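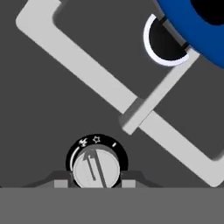 Figure 1. Rendered view of the control knob and the light gray bracket on the dark base surface.

3. Measurement of Handling Noise in Miniature Lavalier Microphones

3.1 Capsules and mounting

Two omnidirectional lavalier microphones were compared, referred to below by their project names, Bridau and Jonent. Both are electret designs with a side-facing inlet and a captive cable. The Bridau capsule carries a removable mesh cap; the Jonent capsule has a fixed cap with a hydrophobic membrane behind it. All units were new at the start of the work and were run from the same bias supply for one hour before any recording was made.

Handling noise is taken here to mean any output caused by mechanical contact with the capsule, the clip or the first part of the cable. It includes fabric rub, cable strike and slow flexing of the strain relief. It does not include wind noise or breath noise, which reach the diaphragm through the air and respond to different kinds of treatment. The distinction matters in practice because a foam cover that reduces breath noise often makes fabric rub worse - the foam grips the cloth and passes its movement to the housing.

Each capsule was mounted on a padded torso form under a single layer of cotton shirt fabric. Three positions were used: the center of the chest, the left collar and the inside of a lapel. The cable was fixed with one loop of cloth tape below the capsule, leaving the section between tape and capsule slack. An earlier series without the loop was discarded after the first day of work. Its results depended mainly on how the cable happened to hang, and repeat runs at the same position differed by more than the two capsule types did.

3.2 Excitation

Fabric rub was produced by drawing the shirt layer across the capsule at constant speed with a motorized slide. The stroke was long enough for the fabric to reach steady motion before it passed over the inlet. Runs in which the cloth bunched or lifted clear of the housing were marked by the operator at the time and removed before analysis. Cable strike was produced by a light pendulum released against the cable from a fixed height.

A total of 483 valid runs were recorded with fabric rub. The cable strike series was shorter, with 15 strikes for each capsule at each position. Sessions were held in August with the ventilation turned off. Recording was paused whenever the background level in the room rose above the limit set at the start of the session.

3.3 Recording chain and calibration

The microphone output was taken to a preamplifier with fixed gain and digitized at 24 bits. No high-pass filter was applied at any stage, as much of the energy in fabric rub lies below the speech band and would have been lost. A reference microphone on a separate stand, free of contact with the torso form, was recorded on the second channel.

Sensitivity was checked at the beginning and end of each session with a coupler and a single calibration tone. Sessions in which the two checks disagreed by more than 0.2 dB were repeated in full. This happened once, on a Thursday, and was traced to a worn connector on the bias supply.

Recordings were cut into segments and labeled with the Jadoon tool, a set of scripts written by the second author. The tool finds the onset of the mechanical event from the slide position signal and applies the same window to both channels. Segments where the reference channel also showed an event were rejected. Waqas Paracha repeated the labeling by hand on a subset of the runs, and the differences in onset time were small compared with the window length.

3.4 Level metric

An unweighted level was calculated for each segment, together with an A-weighted level and the level in the octave bands from 63 Hz to 8 kHz. Results are given relative to the output produced by speech at a standard level from a mouth simulator, recorded at the same capsule position. Stating the noise in this way removes the sensitivity of the capsule from the comparison. It also accounts for the change in speech level between the chest, collar and lapel, which would otherwise favor the position closest to the mouth.

The A-weighted figure is included only because it is common in product literature. It ranks the capsules poorly against listening results when low-frequency rub is present. Listeners in the pilot test, arranged by Jawad Mohmand, objected to slow, heavy rub that the weighting had almost removed from the reading.

3.5 Results by position

The lapel gave the lowest fabric rub levels for both capsule types. At the collar, levels varied more from run to run, and the difference between Bridau and Jonent was within the spread of repeat measurements. At the center of the chest the Jonent capsule was quieter in the bands below 250 Hz. No consistent difference was found above 2 kHz.

Removing the mesh cap from the Bridau capsule raised the level in the upper bands at every position. The rise was largest where the fabric touched the inlet directly. With the cap in place, the spectrum was smoother and fell steadily with frequency.

Cable strike showed a different pattern. The dominant factor was the tape loop, and the position on the body had little effect once the loop was present. The Jonent cable has a softer jacket and gave shorter decays. The Bridau cable rang at a low frequency when struck near the strain relief - this was audible in the recordings as a dull knock.

3.6 Limits of the method

The torso form does not breathe or turn, and a single fabric was used throughout. Synthetic cloth is known to generate discharge clicks, which would need a separate detection step. Skin mounting with medical tape was not tested. The Jistell clip, used for all lapel runs, holds the capsule more firmly than the spring clips supplied with either microphone, and the lapel results should be read with that in mind.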